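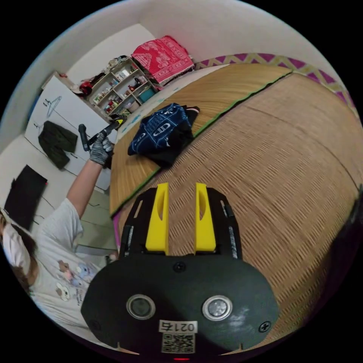

Lalta box set: is anyone else's disc 2 in the wrong order?

fotia_sub
Mine turned up this morning. Episode 5 plays after episode 6, so she apologises for the fire and then starts it. Renano's site says nothing.

kettle_on
Same on mine. I thought it was being clever.

Koster
It's the broadcast order. The channel swapped them and Renano used the broadcast masters. Not a fault as such.

fotia_sub
The booklet lists them the right way round, though. I paid for the booklet too.

Koster
Then the booklet's wrong.

mossbank
Come off it. The old Fotia release had them in story order and the same subtitles, down to "sward" for "sword" in episode 21. Somebody at Renano moved a file and went to lunch.

kettle_on
I'd grown fond of "sward". He draws his sward and faces the lawn.

Koster
Has anyone written to them, or are we just going to enjoy ourselves?

fotia_sub
Wrote at lunchtime. Got an automatic reply saying I'm number 326 in the queue and would I like to rate the service.

mossbank
Replacement discs for their last set were promised for September. They didn't say which September.

kettle_on
Picture's lovely, mind. Much less green than the Fotia one.

mossbank
It's supposed to be green. They're in a swamp.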